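关于门诊理疗项目计费次数限额调整的几点说明

发布于2022年4月28日 分类:医保与结算

自上一篇关于预授权的文章发布以来,本人陆续收到若干读者来信,询问Limska补充医疗计划对门诊理疗类项目所作的计费调整应如何理解。来信者既有诊所的结算人员,也有普通参保人。现就其中较为集中的问题作一说明。文中意见仅代表本人,不构成对任何具体理赔案件的答复,具体处理仍以计划管理方的书面通知为准。

一、调整的范围

本次调整自今年8月起适用,涉及门诊环境下实施的手法治疗、治疗性运动指导以及作业治疗评估。住院期间发生的同类项目按原有的打包结算办法执行,不在调整范围之内。居家康复另有单独条款,亦不受影响。

按照现行规定,手法治疗与治疗性运动指导分别计算年度次数,互不占用。调整之后,两类项目合并计入同一限额,每一参保人每年度合计100个计费单位。作业治疗评估仍单独计算,每年度6次,超过部分须事先提交申请。

需要注意的是,“计费单位”与“就诊次数”并非同一概念。一次就诊可能产生数个计费单位,视治疗时长而定。不少参保人将限额理解为可以就诊一百次,由此产生的误解在过去几年的申诉中占有相当比例。建议诊所在首次就诊时即以书面形式告知,并请参保人签收。

二、年度的起止

Limska的计划年度与自然年度不一致,以参保人合同生效日为起点。因此,新规则适用之后,尚未届满的合同年度如何衔接,是来信中提问最多的一项。

根据管理方发给签约机构的通知,衔接期内已经使用的单位数不予追溯合并。也就是说,参保人在新规则适用前已发生的手法治疗单位,不计入合并后的限额;适用之后发生的单位,则自零起算,直至该合同年度届满。续保后,按完整年度的合并限额执行。

Flernen门诊部的结算负责人Iveta Ondrejka来信指出,若参保人在衔接期内更换了计划等级,系统有时会将此前的单位数一并带入新账户,造成提前触及限额的情形。本人就此向管理方作过书面询问,得到的答复是,此类情形可由诊所提交更正申请,并附原始治疗记录,不必由参保人本人出面。来信所述的两笔被拒款项,已按此途径重新提交。 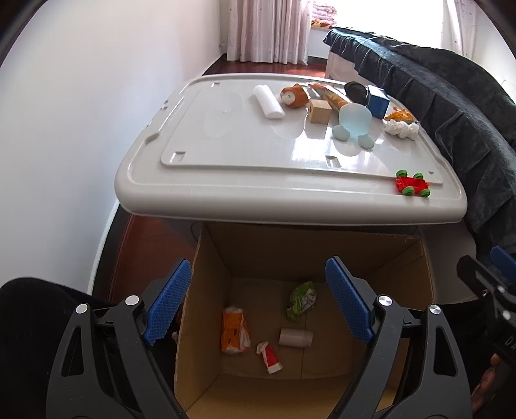 收纳箱盖上的小物件与毛绒玩具

三、限额之外的申请

对于确有医学必要超出限额的参保人,计划保留了个案申请的渠道。申请材料包括主诊医师的书面意见、最近一期功能评估报告以及后续治疗计划。功能评估报告应当载明所采用的量表名称和评分日期,仅有文字描述的报告一般会被退回补正。

关于后续治疗计划的写法,物理治疗师Wyn Bellis曾在一次内部交流中作过较为详尽的介绍,经其同意,将要点转述如下。

治疗计划应当写明拟达到的功能目标,并与评估报告中的具体条目相对应。“改善活动能力”一类的表述过于宽泛,审核人员难以据此判断所需的单位数。较为妥当的写法是指明某一关节的活动范围、某一项日常动作的独立程度,并注明预期达到的时间。

治疗频率如有递减安排,应逐周列出。审核中常见的问题是计划自始至终采用同一频率,缺少减量的考虑,容易被要求补充说明。

若参保人同时在其他机构接受治疗,应在计划中如实载明。合并限额适用于所有签约机构,隐去其他机构的治疗不能增加可用单位,只会延长审核时间。

四、自付费用与年度上限

限额调整并未改变自付比例。基础等级的参保人,每合同年度的门诊理疗免赔额仍为500元;免赔额以上的部分,按合同载明的比例分担,个人自付累计达到2000元后,当年度限额以内的合规费用由计划全额承担。

有读者问及,超出限额且未获批准的费用能否计入上述自付累计。答案是否定的。未获批准的费用属于计划外费用,由参保人自行承担,不进入累计。这一点在合同附件中有明文规定,惟其位置在定义条款之后,不易查找。Jovita Becerra女士在来信中附上了她保存的旧版附件,经比对,该条文字与现行版本一致,仅编号有所变动。

五、诊所端的准备工作

对于签约诊所而言,调整带来的工作主要集中在结算系统和前台告知两个方面。

结算系统方面,使用Khosravi软件的机构需在新规则适用前完成项目对照表的更新,将两类项目归入同一计数组。未更新的机构仍可提交账单,但系统不会提示合并后的剩余单位,超额账单将在审核环节被拒付。更新后建议以测试账户先行提交,核对返回的余额是否正确,再投入正式使用。

前台告知方面,原有的告知书载有分项限额,应当停止使用。已经签署旧版告知书的在治参保人,宜在新规则适用后的首次就诊时重新签署。旧版文件仍须随病历归档保存,不得销毁。

Bořivoj Štěpánek先生询问,小型诊所只有一名结算人员时,是否可以委托外部机构代为办理更正申请。按照现行签约协议,委托是允许的,但须事先向管理方备案,且诊所对所提交材料的真实性仍负全部责任。备案表可向区域联络人索取。

六、尚待明确的事项

截至本文发布,仍有两项问题未获书面答复。其一,远程治疗性运动指导是否与面诊采用相同的单位折算办法;其二,参保人由Drirari计划转入时,原计划内已获批准的超额单位能否承继。Yaowalak Sangkhawat女士所询即属后者,在取得答复之前,建议其保留原批准函,并于转入时一并提交副本。

读者如持有管理方就上述两项问题出具的书面材料,欢迎通过本站联络页面告知,来信时请隐去参保人的姓名和证件号码。本人收到答复后,将在本文末尾予以补充。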